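# Rehearsing a door round before the robot starts on site

Updated Jun 5, 2020
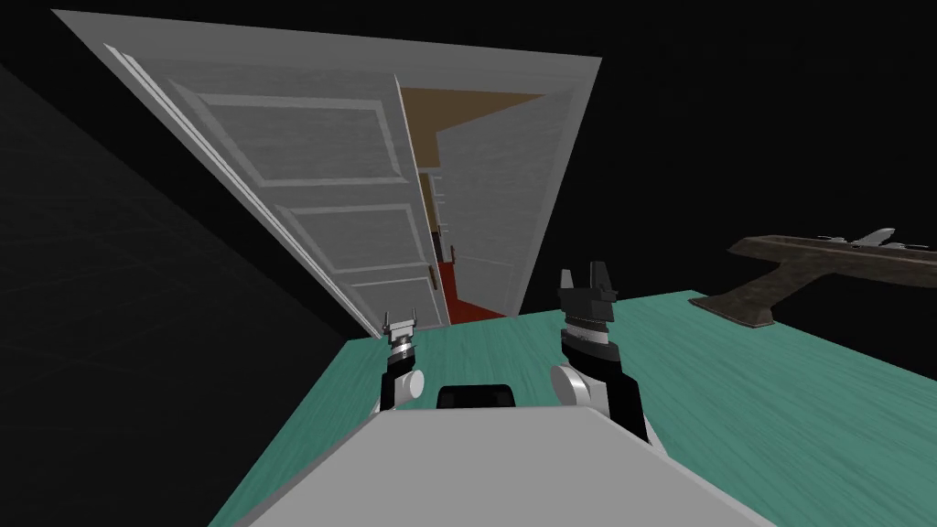
At Carnness we run every new round in the simulator before the two-armed robot goes near a real corridor. These notes are for site staff who will share a building with it. You don't need to write any code. You do need to know your doors, and you know them better than we do.

The Tully building was the first to go through this, and most of the advice below comes from there.

## Before you start

You will need:

- the floor plan, with every door on the round marked
- the Drotgate login for your site
- the current staff rota
- someone who does the round now

Don't skip the last one. The plan for Tully had a store door opening the wrong way, and only the night porters knew.

## Step 1: Build the round

1. Open Drotgate and choose **New round**.
2. Add doors in the order people walk them.
3. For each door, enter which side the hinges are on, which way it swings and the height of the handle.
4. Set a starting position for the door. Use **Partly open** as well as **Closed** – real doors get left half open all day.

Colours and wall finishes don't need to match your building. Widths and heights do.

## Step 2: Run it

Start with one door and no load in the grippers. Set the run count to 20 and let it finish. If there are more than 3 failed runs, stop and look at the log before changing anything.

The usual causes are:

- the base parked too close, so the arm nearest the door has no room to bend
- a handle height copied from the door before
- furniture left out of the model

When the single door is steady, run the full round. We ask for 2000 full runs before a site visit. Leave it going overnight.

## Step 3: Agree who does what

Do this before the robot arrives. At Tully it was left until August and caused bad feeling that could have been avoided.

Write down which doors the robot takes, which stay with people, and who is called when it stops. Being called out is work, so put it on the rota with time against it. The porters at Tully walk less now but spend more of the shift answering alerts, and some of them liked the walking.

Áine Ó Conaill keeps the job sheets for all sites. Send her the draft and she will check it against the contracts – any change to hours has to be agreed before the first live shift.

## Step 4: Hand over

Export the round as a Wistex file and attach it to ticket 2913 with your signed job sheet. Keep the old paper round in the office. If the robot is off, staff go back to it the same day.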